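Joining printed or cut panels with jigsaw seams

This page covers the drawing, cutting and gluing of enclosures that are too long for the bed of a small machine. It assumes you can already export a flat outline and that your machine is calibrated. Last revised February 26, 2026.

Choosing where to split

Draw the whole face as one piece first, with all openings in place. Then put the split lines where there are no openings. Keep every seam at least 9 mm from the nearest hole. Seams on neighbouring faces should not meet at the same point on a shared edge; stagger them by one full tab.

Drawing the tab

A tab has a neck and a head. The head must be wider than the neck or the joint will pull apart sideways. For sheet 3 mm thick, start with a head 21 mm across and round all inside corners. Square inside corners crack first.

Copy the outline to the second panel and offset it by half the cut width. Do not offset both panels by the full width. Cut a test pair with two tabs before cutting anything else. 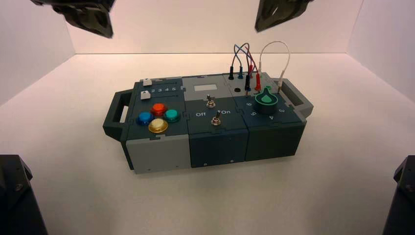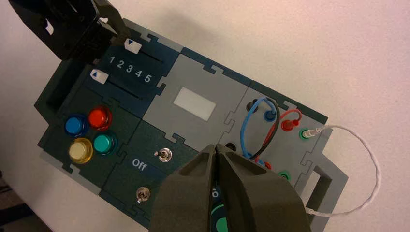
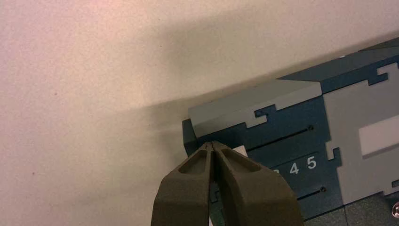
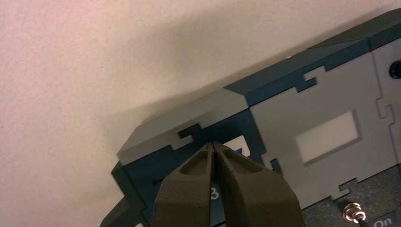
Dry-fit all panels on a flat surface before opening the glue. Press each tab home from directly above with the thumb, working from the centre of the seam outwards. If a tab needs a mallet, the offset is too small. During the dry fit, using panels in two colours, as with the grey and dark teal ones, makes the line of each seam easy to follow, and a tab that stands proud shows up at once. With a single colour, mark both sides of each seam on the inner face in pencil and number the pairs.

Gluing

Work on one face at a time. Run a thin bead along the neck and head of each tab, on one panel only. Close the seam, wipe off the excess and lay the face under a flat board with a weight on top. Leave it until the glue maker's full curing time has passed.

Faces are joined to each other last. Check each corner with a square before the glue grabs.

Finishing

Rub down the outer face with 400 grit on a hard block. Soft blocks dip into the seams and round them over. Fill gaps only after sanding.

Files

The Gindau outline set contains the test pair and a straight seam in three lengths. The Skastement set has the staggered corner version. Both are drawn in millimetres. If your software opens them at the wrong size, set the import units by hand and check the head width of one tab.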